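Prinow Teaching Station
Remote demonstration unit for two-finger grippers

The Prinow Teaching Station allows an operator to show a robot a task by remote control and to store each attempt as a separate demonstration. It is supplied by Wunholm with a hand controller, a foot switch and a license for the Nelik simulator. Operators may practice in simulation before they are given time on a physical arm.

Demonstrations are recorded at 30 frames per second. The foot switch starts and ends each recording, so both hands remain free for the controller. An attempt may be discarded at any point up to 5 seconds after it ends.

The simulator provides a view from above the open gripper, with the shadow of the arm cast on the concrete floor. New operators are advised to complete 50 simulated demonstrations before moving to hardware.
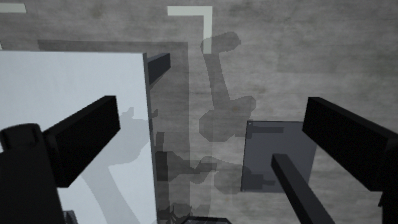 Rosalba Tedesco writes that the foot switch took her longer to learn than the controller did, and that she would have liked a stiffer pedal. She now keeps the pedal on its firmest setting and discards far fewer attempts.

Pedal resistance is set with the dial under the heel plate. Replacement pedals are listed under part number 33 in the Prinow parts catalog.

Hand guiding of the physical arm requires the Qudah wrist handle, sold separately.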